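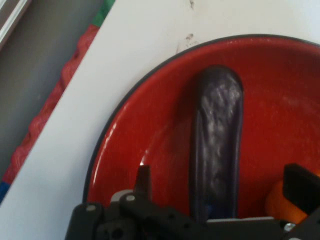 I have now owned three grippers for the same robot arm, and I have opinions about all of them, which is lucky, as opinions are the main thing this hobby produces. The first gripper came with the arm. The second was a soft one I bought from Lolik in a weak moment. The third is a pair of stiff black fingers on flat brackets, and it's the one I've been living with since June. My standard test is a red enameled bowl with slippery things in it. The bowl is shiny, the long purple thing lying in it is shiny, and the wrist camera gets white streaks off both of them. If a setup can cope with that, I figure it can cope with my kitchen.

The soft gripper lost points before it picked anything up. It needs air, air needs a pump, and the pump sounds like a goose with a grievance. Ashley Sugden, who shares a wall with my workspace, came over at 18 minutes past ten one night to ask whether I was all right. Once it was running, the grip was lovely. It would close on a tomato as if it were apologizing to it. But the fingers are fat, and fat fingers don't go down the side of a bowl. They ride up the wall and hug the air just above whatever you wanted. I spent a whole evening watching it hug air.

The stock gripper has the opposite personality. It is thin, quick and slightly rude. Anything round gets squirted out sideways, and I found a plastic plum behind the radiator weeks after I'd stopped looking for it. I glued strips of rubber to the tips, which helped until the glue let go.

So, the stiff fingers. The plans came from Lacey Haslam, who drew them up for her own arm and gave me the files on the condition that I stop asking her about the pump. Getting them mounted took two tries. The bracket holes are fine, but I put the left finger on backward the first time and then blamed the controller for most of an afternoon. The controller is a Skernell board and deserves blame for plenty of other things, so I don't feel too bad.

What I like is that the fingers aren't a matched pair. The left comes to a point and the right is a block. The point gets in between an object and the wall of the bowl, and the block gives it something to push against. On long things this works very well. You come down across the middle, close slowly, and up it comes. On short round things tucked against the side, it depends on the angle of the wrist, and the wrist has to be nearly perfect. Mine is often nearly nearly perfect.

Then there's the camera question. I moved mine to the wrist because the overhead one kept losing sight of whatever was under the gripper, and everything I care about is under the gripper. The trade is that the fingers now take up the bottom of every picture, and the bit you most want to see, right at the moment of grabbing, is hidden behind your own hardware. I tried tilting the mount up. This gave me an excellent view of the far side of the table.

Exposure was the other headache. On auto, the camera would catch a highlight on the bowl, panic, and turn everything else to soup. I locked it by hand and ended up at 2000 microseconds with the desk lamp moved behind me. The glare is still there but it stays put, and glare that stays put I can work with. I also turned the closing speed down to 600 in the controller settings. I couldn't tell you 600 what. The Skernell manual doesn't say, and the forum thread where somebody asks is 652 posts long and mostly about something else.

Brendan Sheehan thinks I should stop fiddling with fingers and buy the Dawber gripper, the one with the force sensor in each tip. He's probably right. He is also not the one paying for it. My counter-offer was that he lend me his, and he has gone a bit quiet.

If you're starting out and want one piece of advice, get narrow fingers first and worry about gentle ones later. A slow close covers for a lot. And do the bowl test early, before you get fond of anything. A flat table makes every gripper look clever.

Next up is a softer pad for the block finger. I have some silicone sheet left over from the stove project, and Lacey says to use a thin layer and screw it down, with no glue this time. I've ordered the screws. They're the wrong length, so I've ordered some more.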